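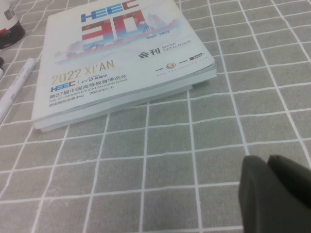 Gripper trials, week 2

Shalini Grewal has been comparing the Kerketti fingers with the Hirkus set on thick, floppy items. The 2022 expo show catalogue is the hardest so far. Its cover lifts at one corner, and the Hirkus fingers tend to take the cover and leave the pages. Kerketti held the whole block in 44 of 60 tries, Hirkus in 31. Both pick up the marker pen without trouble.

Oldřich Hubáček is moving the wrist camera to the Kong controller next. Send requests for test items to Shalini by March 18, 2025.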